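Why Do Some Things Shine?

Look at a spoon, then look at a paper towel. Both have light falling on them from the same lamp or window. The spoon is shiny and the paper towel is dull. The difference is in how each surface sends the light back.

Light bounces

Light travels in straight lines. When it hits something, some of it goes in and some of it bounces off. The light that bounces off and reaches your eyes is what lets you see the thing. Scientists call this bouncing reflection.

Think about a ball. If you bounce a ball on a smooth gym floor, you can guess where it will go. If you bounce it on a pile of rocks, it might go anywhere. Light does something similar.

Smooth and rough

On a very smooth surface, rays of light that arrive side by side leave side by side. They stay in order, so you may see a bright spot or even a picture of the room. A surface like this is called glossy.

On a rough surface, the rays hit many tiny bumps and leave in all directions. You still see the color, but you do not see a bright spot. A surface like this is called matte. The bumps can be much too small to feel. A sheet of writing paper feels smooth to your finger, but under a microscope it looks like a tangle of threads.

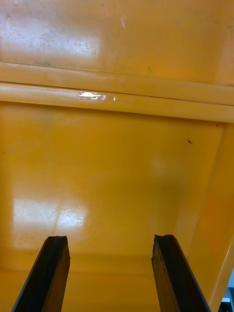

Color is a separate question. A yellow thing looks yellow because it soaks up most of the blue light and sends back the rest. It can be glossy yellow or matte yellow. On many glossy things, such as painted toys and glazed bowls, the bright spot looks white under a white lamp, even when the thing is red or green. That light bounced off the very top and never went into the color underneath. Metals are different. Gold and copper tint the light they reflect, so their bright spots look yellow or reddish.

How things get shiny

There are 2 common ways to make a dull thing shine. One is to rub the bumps down, as people do when they polish a stone. The other is to fill the bumps in. Varnish, wax, and glaze flow into the low places and dry or harden into a smooth layer on top.

Water fills bumps too. A gray pebble from the beach looks darker and shinier when it is wet. When it dries, the water is gone and the bumps are back.

Scratches do the opposite. Each scratch is a little valley that sends light off in a new direction. A new plastic cup is shiny, and an old one that has been washed 300 times may look cloudy.

Try it yourself

You need a piece of aluminum foil and a lamp. Hold the foil flat and look for your face in it. You will see a blurry shape. Now crumple the foil gently, open it up again, and look once more. The foil is still made of the same metal, but your face has broken up into small sparkles.

Words to know

Reflection: light bouncing off a surface.
Glossy: smooth and shiny.
Matte: dull, without a shine.
Glaze: a glassy coating baked onto clay.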